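Notebook, April, afternoon, begun 14:10

Dye trials, continued. I write this one a bit longer because the last page was too short and the colleagues from Lullari could not follow it.

The wool is the same as before, from the Urna lot, washed but not bleached. I took three skeins. The first went into the alum bath as usual, the second into alum with a spoon of cream of tartar, the third into plain water for comparison. All of them stayed overnight with the lid on. I forgot to write down the weight of the third skein before I wetted it, so for this one I use the label, 183 g, and I do not trust it very much.

Dye: onion skins from the kitchen at Trukville, two bags, brown and red mixed. Next time please keep them separate. I boiled them one hour and strained through the old cotton cloth. The liquid was darker than in March and it smelled stronger too.

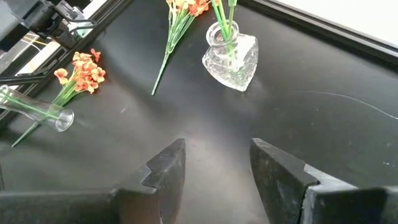
After straining I let the bath cool until I could hold my hand in it, then all skeins went in together. I heated slowly and kept it just below the boil. The thermometer jumps when it touches the pot wall, so the readings in the table on the left page are only from the middle of the bath.

Result, still wet: the tartar skein is clearly more orange. The plain alum one is a warm yellow, a little uneven near the tie. I think I tied it too tight. The skein without alum took more colour than I expected, but it came out in the second rinse and the water was still yellow at the ninth.

Question for myself: is it the tartar or is it the place in the pot? The orange skein was lying at the bottom the whole time. I must repeat with separate jars.

16:40. Hung on the rack by the north window, not in the sun. Song blue is finished, only a dust is left in the tin, so the overdye for green must wait. Order together with the alum.

To do: cut 9 cm samples when dry, half of each under card for the light test. Wash the cotton cloth. Find the lid of the small pot.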